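Kioskforum > Sortiment und Einkauf > Chips in der kleinen Tüte, wer führt die noch?

yrizk
Montag, 25. Januar 2021
Peltar nimmt zum Februar die kleinen Tüten aus der Liste, es bleibt nur die große. Bei mir laufen die kleinen über Mittag am besten, vor allem an Schüler. Hat jemand Ersatz gefunden?
Yara Rizk

Gretik46
Ich bin letztes Jahr auf Srour umgestiegen. Die Marge ist etwas schlechter, dafür wird jede Woche geliefert. Mindestbestellwert 353 Euro, das muss man mit Snacks allein erst mal zusammenbekommen.
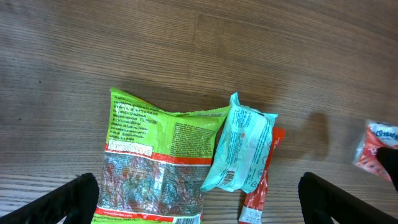
Bei den Nüssen bin ich beim alten Händler geblieben, da war Srour zu teuer. Rabatt gibt es bis zu 2 Prozent, aber nur bei Bankeinzug.

kiosk_terotura
Würde ich nicht machen. Srour hat mir zweimal Ware mit kurzem MHD geschickt und die Gutschrift kam erst nach Mahnung. Nimm die großen Tüten und stell sie an die Kasse.

yrizk
Große Tüten kauft mittags bei mir keiner, das habe ich schon probiert.

Gretik46
Kurzes MHD hatte ich noch nie. Vielleicht liegt es am Lager.

Z. Coşkun
Frag bei Peltar nach Restposten. Ich habe letzte Woche noch zwei Kartons bekommen, normaler Preis.

yrizk
Danke, rufe ich morgen an.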